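Two Taps

Monday people

The ad said "patient person wanted, good hands," and I have good hands, so I wrote back. I'd been doing alterations for nine years at that point, mostly hems and zippers, and the shop was closing because the landlord wanted a place that sold smoothies. I figured patient person meant daycare, or maybe a nail salon. It was robots.

The company was called Vemton and it had the third floor of the old Ivanov building, over a store that sold bathtubs. Damir Babić interviewed me in a hallway. He had on a sweater with one elbow gone, and I could not stop looking at the elbow. I told him I could fix that in twenty minutes. He said, "Can you pour water from a cup into another cup without thinking about it?" I said sure. He said, "Can you do it while thinking about it?" and I said I'd never tried, and he hired me.

The way it works is you put on the gloves and the headset and you stand on a rubber mat, and whatever your arms do, the robot's arms do, a hair late. You see out of its head. The first day I threw up a little in my mouth. The second day I picked up a sponge and felt like I'd won a car.

We called him Sollell. That was the model name, it was on the crate, and everybody pretended they were going to think of something better. There were four of us running him in shifts and the others were all younger than me and had played a lot of games. They were fast. Jeez, they were fast. I was slow, and Damir put me on the fussy stuff – lids, tea bags, anything with a sleeve.

Tea

Then in April we got the tea job. Some client wanted to see him take a bottle of tea out of the fridge and stand it on the desk. That's the whole task, I'm not leaving out the interesting part. Fridge, bottle, desk. But you have to show it over and over, every time a little different, the bottle turned this way or pushed back that way, and then the software (Prornix, which crashed if you looked at it wrong) chews on all of it overnight and in the morning Sollell tries it by himself with your hands taken away.

I did 107 of them the first week. My shoulders felt like somebody had been ironing on them. The trick is the wrist. If you go in straight you knock over whatever's in front, so you have to come in a little sideways, the way you'd reach past somebody at dinner, and then you close the fingers and wait. You have to wait because you can't feel anything. You're squeezing air. You just look at the bottle and decide you've got it.

And then the desk. You bring it over, you lower it until it stops getting lower, and you open up and back away slow so you don't drag it with a fingertip. I got good at that part. The kids would drop it the last half inch and it'd rock. Mine didn't rock.

So the second Monday, Damir calls me over to watch the overnight run. Sollell's on his own, no one in the gloves. He reaches in, he gets the bottle, he swings around, he puts it down like it's a sleeping baby. I said, "Hey, look at that!" And then before he backs off he lifts one finger and taps the cap. Twice. Tap tap.

"What is that?" says Damir.

I said I had no idea.

He ran it again. Tap tap.

My father

I did know, of course. I knew before the second tap.

My father drove a delivery route, and every single thing he ever set down in front of anybody, he tapped it two times on top. Milk, aspirin, the can of paint when he was done with it. Birthday cake, even, he'd tap the edge of the plate. It meant there you go. He never said there you go, he wasn't a talker, he just did the taps. When I was small I thought it was something you had to do or the lid would come off.

I didn't know I did it. I'm fifty-three years old and no one had ever told me. My husband, when I asked him that night, put down his fork and said, "You're kidding, right? You do it to the mail."

So I went back and looked at my recordings. Damir let me sit at his desk and go through them. And there it was, you could see the finger come up at the end, nearly every time. I was way over in a different room on a rubber mat, holding nothing, telling a bottle of tea there you go.

What Damir wanted

He wanted it out. He was nice about it. He explained that the client had paid for fridge, bottle, desk, and that a tap was an extra contact, and an extra contact was a place for things to go wrong. If the bottle's a bit close to the edge, tap tap, now it's on the floor. He said he could trim the ends off my recordings, but then Sollell wouldn't learn the backing-away part from the only person who did it right. It would be cleaner to do them over.

"All of them?" I said.

"Not all. Some of them you forgot to tap."

I asked how many I'd forgotten, and he looked it up, and it was 14.

I said okay. What was I going to say? It was a job, and they paid on time, and he'd let me fix the sweater by then. So I got back in the gloves and I tried to put a bottle down without tapping it.

You try it! Go try it with your own thing, whatever yours is. I'd get all the way to the end and my finger would be halfway up and I'd freeze, and then Sollell would be standing there with one finger in the air like he had a question. Damir would say "Again" from behind his monitor. The fridge would start beeping because the door had been open too long. I'd say sorry to the fridge.

One of the kids said I should sit on my hands between takes. Another one said to hum. Humming helped some. I hummed the jingle for a carpet place and did nine clean ones in a row, and then on the tenth I relaxed, and tap tap.

Friday afternoon

By Friday it was down to me and Damir. The others had gone to the place across the street. It was getting hot on the third floor and I had the headset pushed up on my forehead in between, and whenever I pulled it down I was back in the kitchen corner, with the wall and the fridge and that white desk I knew better than my own counter by now. There's a gray smudge on it I'd been using to aim by. I still see that smudge when I close my eyes.

"Last set," he said. "Then go home."

I let my arms hang and shook out my fingers, and in the other room he did the same. 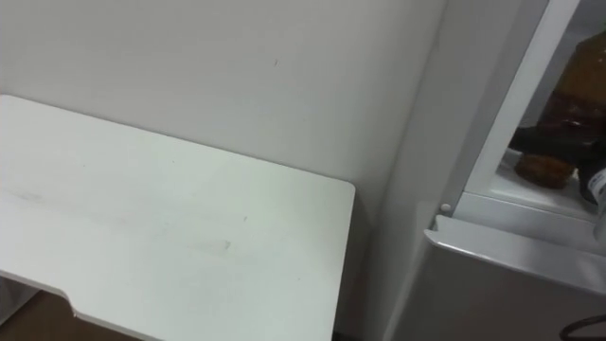
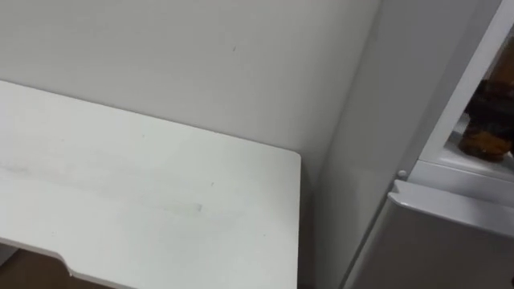
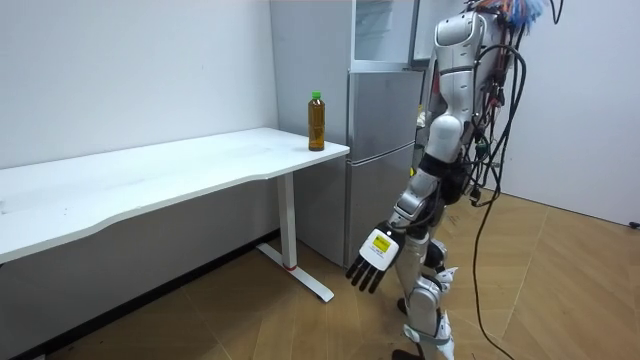 What I did

I did the last set clean. Every one of them. I thought about the carpet jingle and I thought about zippers, and I kept that finger down like it was glued, and Damir said "Good, good, good," and I heard him typing. Prornix didn't even crash.

Then he went to get his jacket, and he'd left the recording on. I could see the little light in the corner of the headset.

So there was one more. I don't want to make a big deal out of it. I brought the bottle over nice and low, and I let go, and I backed off some, and then I came in again and did it on purpose. It's a strange thing to do on purpose. I'd never in my life felt it from the inside, the finger going up and coming down. And I couldn't feel the cap, naturally. But I could see it was the right spot.

Damir was standing in the doorway with one arm in his jacket. I don't know how long he'd been there. He said, "I'll have to take that one out."

I said I knew.

He put the other arm in. Then he came over to the desk where his keys were and looked at the screen for a while and didn't press anything that I could see. He asked if I wanted a ride to the train, and I did, because my shoulders were killing me, and we talked about bathtubs the whole way. His sister was looking for one.

The client came the week after. I wasn't on shift, they had the fast kids do the showing, but one of them told me Sollell got the tea out and onto the desk on the first try and everybody clapped. I asked if he'd done anything else. She said like what?

I said never mind. She'd brought me a coffee, and she set it down on the bench next to my gloves and went to find the sugar, and I reached over and tapped the lid for her.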